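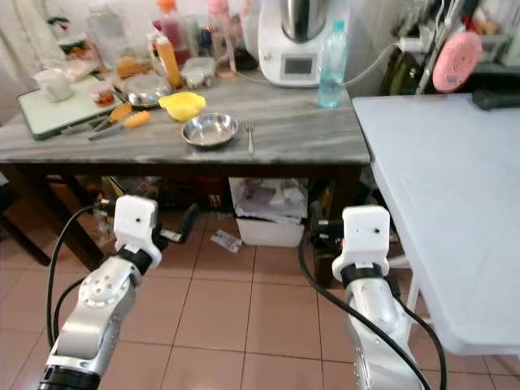 Sealing honed marble: penetrating sealer or nothing?

gulelik_stone
Counter is honed marble, gray and white, in daily use. The fabricator applied Fevden penetrating sealer at install and said to redo it every year. The water drop test at 10 minutes still shows no darkening. Reapply anyway?

Swai
No. If water isn't darkening the stone, the pores are still closed and a fresh coat has nowhere to go. It dries on the surface and leaves a haze that you then have to strip with solvent.

tilesaw9
Disagree in part. Water is a weak test. Use mineral oil on an offcut sealed at the same time. Mine passed with water and failed with oil in under an hour.

Swai
Fine on an offcut. Don't put oil on the counter itself, the spot can take weeks to draw out with a poultice.

gulelik_stone
I have one offcut. Will try oil Tuesday. Does any of this help with lemon juice?

tilesaw9
No. Etching is acid reacting with the calcite. Sealer slows staining only. On a honed finish you can blend small etches with a fine abrasive pad, wet, light pressure. On polished you need powder up to 3,000 grit or higher.

northbench
I'd skip sealer altogether. Mine has gone 9 years bare and it looks even.

Swai
Depends on the stone. Gurnavora slabs I've cut vary a lot in absorption, even within one bundle.

gulelik_stone
Oil left a faint ring on the offcut after 40 minutes. Resealing one section first.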